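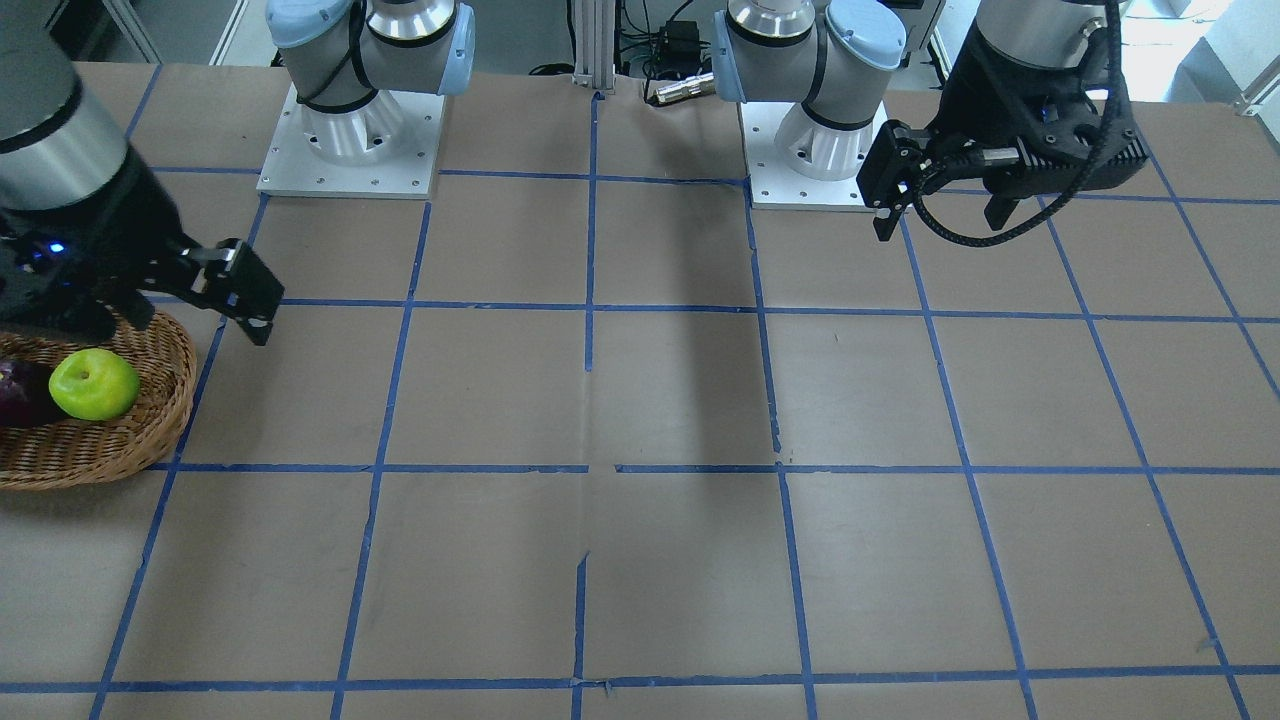

Cordless tool and battery check, joinery shop and site van
Date: 3/6/20
Checked by: Bevan Tomoana
With: Zhuoran Tan (first half, then called away to the Grandia job)
Copy to: Aiguo Qiu, Xinyi Shen

Marks: OK / FIX (can stay in use, put right by next check) / OUT (tagged, off the rack)

1. Charging bench

1.1 Bench clear of dust and shavings. FIX. Swept it myself but there was a good layer behind the chargers again. Vacuum please, not the airline, it just blows it into the vents.

1.2 Nothing combustible within arm's reach. FIX. Box of rags on the shelf underneath, two of them oily. Moved to the lidded bin.

1.3 Chargers on their own circuit, no extension leads. OK. The white four-way has gone, thank you whoever.

1.4 Charger leads, plugs, strain relief. One OUT. Kusuma twin charger, outer sheath pulled back at the plug, colours showing. Cut the plug off so it doesnt creep back.

1.5 Charger vents clear. OK after cleaning.

1.6 Smoke alarm over bench tested. OK. Loud.

1.7 Extinguisher in place, pin and tag in, gauge in green. OK. Somebody has been hanging a coat on it.

1.8 Chargers off at the wall overnight. FIX. Was not the case when I came in. Xinyi has asked about a timer socket, quote to come.

2. Battery packs

2.1 Cases free of cracks and swelling. Two OUT. Both Brerus, both from the old set. One swollen enough that it wouldn't slide on to the drill without a thump. Do not thump them on. If it won't go, it goes in the metal box outside and you tell me.

2.2 Contacts clean and straight. FIX. Several with green on them, all from the van. Cleaned with a dry brush. One bent contact, straightened, will look again next time.

2.3 Contact caps fitted when off the tool. FIX. Hardly any. Caps are in the drawer under the vice, whole bag, been there since we bought the things. Loose packs in a bag with screws is how you get a short.

2.4 Packs numbered and on the sheet. OK mostly. Pack 11 is on the sheet and not on the rack, Nii thinks it's at Grandia.

2.5 Run-down test on anything over two years old. Done on the worst ones only, ran out of time. Same screws same bit of oak, count till it gives up. Best Prorka pack drove 200 and still had two bars. Worst drove 50 and quit. Worst one moved to the torch.

2.6 Packs left in the van overnight. FIX. Yes again. Cold nights still, and they shouldn't go on charge until they have come up to room temperature. Bring them in.

2.7 Mixed makes on wrong chargers. OK. Stickers seem to work.

3. Drills and drivers

3.1 Chuck closes true and grips. One FIX. Brerus combi no. 3, slight wobble with a long bit in. Fine for pilot holes, not for hinges.

3.2 Trigger returns fully. One OUT. Prorka impact driver no. 2 hangs on for a second after you let go. Tagged red. Nii had already put masking tape on it saying "sticky", which is good of him but tape is not a tag. Red tag and off the rack.

3.3 Forward/reverse lock holds in the middle. OK all.

3.4 Side handles with the combis. FIX. Two handles for four drills. Not optional with hole saws. Ask Zhuoran what happened to his wrist.

3.5 Casings, screws, rubber grips. OK. Screw missing from no. 4, replaced from scrap.

3.6 Smell or heat after one minute running. OK except no. 1, brushes sparking more than I like. FIX, brushes on order.

4. Saws, planer, sanders

4.1 Lower guard on cordless circular springs shut. FIX. Slow. Resin in the pivot. Cleaned, shuts properly now, needs doing weekly in pine season.

4.2 Blade sharp, right size, arrow right way. OK.

4.3 Blade stops within a few seconds of release. OK.

4.4 Battery off before blade change. Watched two people, one did one didn't. Had a word. No name here.

4.5 Jigsaw shoe tight. OK.

4.6 Planer shoe drop-foot. OUT. Snapped clean off. Blades touch the bench when you put it down. Kusuma want more for the part plus labour than the planer is worth so it is going for spares. Motor is good, keep that.

4.7 Sander bags emptied. FIX. Full. All of them.

5. Storage and paperwork

5.1 Rack fixed to wall, no overhang. OK.

5.2 Cases latched, lids labelled. Some. Low priority.

5.3 Dead packs box outside, lid on, off the ground, away from the door. OK. Needs emptying, see actions.

5.4 Eye and ear protection at the rack. FIX. Plenty of plugs, one pair of glasses and they are scratched to nothing.

5.5 Repair log up to date. FIX. Last entry not signed.

Actions

Dead packs to the recycling point. Bevan, this week. Tape the contacts first.
Glasses, box of ten. Xinyi.
Side handles x2, brushes for no. 1. Xinyi, same order.
Find pack 11. Nii.
Timer socket. Xinyi to bring price.
Prorka no. 2 trigger switch. Bevan to open it up, if its the switch and not the board we fix it, otherwise parts.
Finish run-down tests. Bevan and Zhuoran, before end of March.

Comments

Aiguo: Read it. Agree on planer. On the Brerus packs, do we replace like for like or start moving everything to Prorka? Full change was priced at 2,771 and I'm not signing that in one go. Could do 600 now, two drivers and the packs with them, and run the Brerus set down till it dies.

Bevan: Would go with that. Need the twin charger in it as well though, we are one short since 1.4.

Nii: Pack 11 found, Grandia, in the window board offcuts. Cap was on it. Please note cap was on it.

Xinyi: Glasses and handles ordered. Brushes on back order, so no. 1 light use only till then.

Bevan: No. 1 now has a yellow tag. Leave the tag on.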